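Home Courses Student Work Reports Contact

May
By Ludger Wegener

Regulatory Announcements and Share Price Response: An Event Study of the Clesetine Pipeline Case

1. Background

This report was written for the applied finance module. It examines how the share price of Skanholm, a mid-sized operator of fuel pipelines and storage terminals, moved when public authorities made statements about the leak at its Clesetine terminal. The leak itself is not the subject. The question is whether statements by prosecutors, regulators and elected officials moved the price by more than the normal daily swings of the stock, and whether the type of speaker made a difference.

The case was chosen for two reasons. The legal process was long, so there are enough announcements to compare. The leak also took place in a district with a contested election, and several statements fell inside the campaign period. Press coverage at the time claimed that the authorities were timing their statements for political effect. That claim is hard to test directly, but the price response can be measured.

2. Data

Daily closing prices for Skanholm were collected for 400 trading days, starting before the leak was reported and ending after the civil settlement. A sector index made up of other pipeline and storage companies was used as the benchmark. Skondo, the largest competitor, was left out of the benchmark. It bid for one of Skanholm's terminals during the period, and its own price reacted to the same news.

Announcements were taken from official notices and from the business press. A search of the press archive returned 1147 articles that mentioned both the company and the leak. Most repeated earlier reports. After duplicates, opinion pieces and routine market summaries were removed, 236 articles remained. These were read in full and grouped by the event they described. Where several articles covered one event, the earliest was used to set the date.

Each event was given one of these labels:

- Legal: court filings, charges, settlement terms
- Regulatory: inspection results, permits, fines
- Political: statements by candidates or office holders with no direct power over the case

The labels were assigned by hand. A borderline group consists of statements by the regional minister, who had some authority over permits but was also running for office. These were labeled regulatory when they referred to a specific permit and political otherwise.

3. Method

A standard market model was estimated for each event, using the trading days before it. The model gives an expected return for Skanholm based on the return of the sector index. The abnormal return is the difference between the actual and the expected return. It was added up over a window of 2 days: the day of the announcement and the next trading day.

Announcements made after the close were moved to the next trading day. One notice was published on a Saturday and was treated the same way. When two events fell inside one window, both were dropped from the main results and listed separately.

Prices, event dates and labels were kept in separate files and joined by a script. The regression was run first on the full sample and then without the campaign period, so that the two sets of results could be compared. 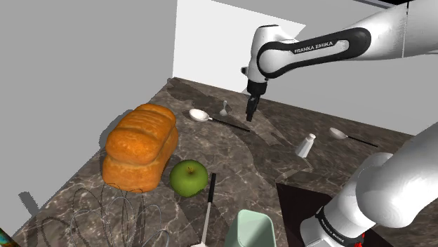

4. Results

4.1 Legal events

Legal events produced the largest abnormal returns. The direction depended on whether the filing raised or lowered the expected total cost. The most severe drop followed the filing in which prosecutors used the term "gross negligence" for the first time. Under the law that applied, this term lifted the cap on damages, so the market had a clear reason to change its estimate. The price recovered part of the loss over the next week - outside the event window and therefore not counted.

The settlement produced a positive abnormal return even though the amount was higher than analysts had predicted. The usual reading is that the end of uncertainty was worth more to shareholders than the extra cost. The data are consistent with this but do not prove it.

4.2 Regulatory events

Regulatory events gave mixed results. Fines had little effect, as they were small compared with the company's yearly earnings and had mostly been expected. Permit decisions mattered more. The suspension of the Clesetine loading permit led to a clear negative return, and its renewal to a smaller positive one.

4.3 Political events

Political statements had no measurable effect as a group. The average abnormal return was close to zero and not statistically significant. One exception was the speech by candidate Kadrić calling for a ban on new terminals along the coast. The stock fell on that day, but so did the shares of other operators, and most of the move disappeared once the sector index was taken into account.

5. Limits

The study covers a single company, and the results should not be applied to other cases without further work. The number of political events is small, which makes a true effect hard to detect. Daily prices are also a rough tool. A sharp move in the morning that reverses by the close would not appear in this data at all.

The dating of events is a second weak point. Settlement talks were reported in the press before they were confirmed, and part of the information was probably in the price already. An earlier date for the settlement was tested. It reduced the measured effect but did not change its sign.

The charge of political timing remains open. The filing with the strongest effect did come during the campaign, but the court calendar had been set long before. Removing the campaign period from the sample lowered the average size of the legal effect - mainly through the loss of that one filing.

6. Further work

Intraday prices would allow shorter windows and would help separate events that share a day. Bond prices should also be included. Skanholm had two bond issues outstanding during the period, and lenders may have judged the risk differently from shareholders. The label file and the script have been handed in with this report.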